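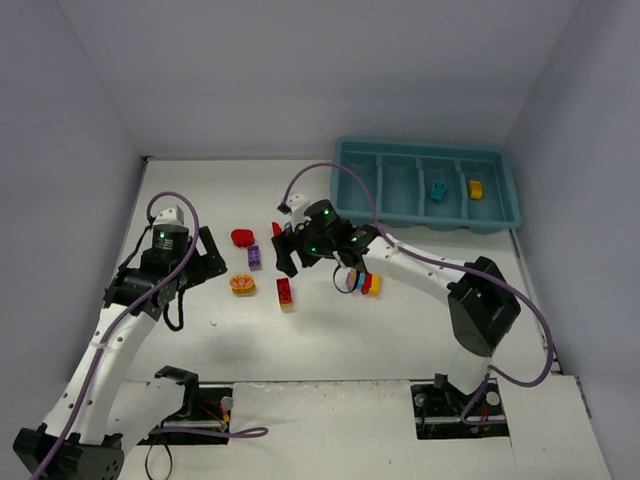

Small colorful toys on a white tabletop.

Brivammont Toy Loans

Loan records from the toy library in Brivammont, put into tables by Vesna Petek and Haruna Amano. The set has 500 loans of 179 toys to 70 households. One row is one toy going out once. If a family took three toys on the same visit, they have three rows with the same visit number.

Files

loans.csv holds the loans. toys.csv holds one line per toy. notes.txt has the free-text remarks from the desk cards, keyed by loan number. All files are UTF-8 with commas as separators. Remarks that contain a comma are in double quotes.

Columns in loans.csv

loan_id: running number, no meaning beyond order of typing.
visit: shared by toys borrowed together.
household: a random code. The list that links codes to names was not kept.
toy_id: matches toys.csv.
days_out: whole days. Blank if the return was never stamped.
renewed: y or n.
complete: y, n or blank. Filled in at the desk when the toy came back and the parts were checked against the card.

Columns in toys.csv

toy_id, type, age_from, age_to, parts, maker. The type column has one of blocks, puzzle, vehicle, pretend, board game, outdoor or other. Large building bricks and small ones are both under blocks. To separate them, use age_from. Maker is Utitz, Hayashi, unknown, or whatever was written on the card.

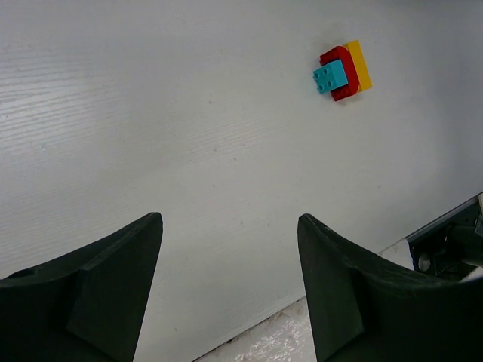
How the records were typed

The cards were typed by Yae Oda and checked by Haruna. Where the two readings differed, they went back to the card and settled on one. Spelling of toy names was made uniform. Nothing else was corrected, so a puzzle listed with zero parts is a puzzle listed with zero parts on its card.

Known problems

The longest loan allowed was 45 days, but some rows run over. These are late returns and should be left in. Renewals made by phone were not always written down. Puzzle returns are often blank under complete, so do not use that column to compare puzzles with other types. Two cards share toy_id 88. The second one is now 88b.

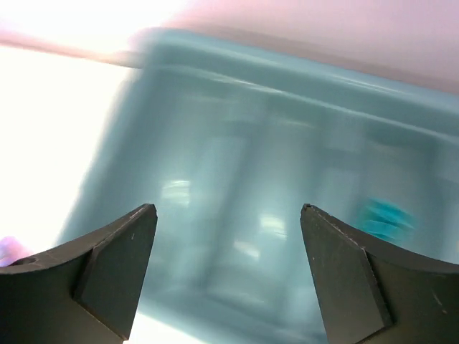

Large plastic container, pale teal.

Use

Free to use for teaching and research. Please do not try to work out who the households are. Cite as Petek and Amano, Brivammont Toy Loans. The next version is planned for October.

Comments

Verna Whitlock
Is days_out counted from the stamp or from the day after? I get different averages depending on which I assume.

Vesna Petek
From the stamp. Same-day returns are 0.

Misaki Kikuchi
88b is missing from toys.csv in my download. It does show up in loans.csv.

Vesna Petek
Thanks, fixed. Please download it again.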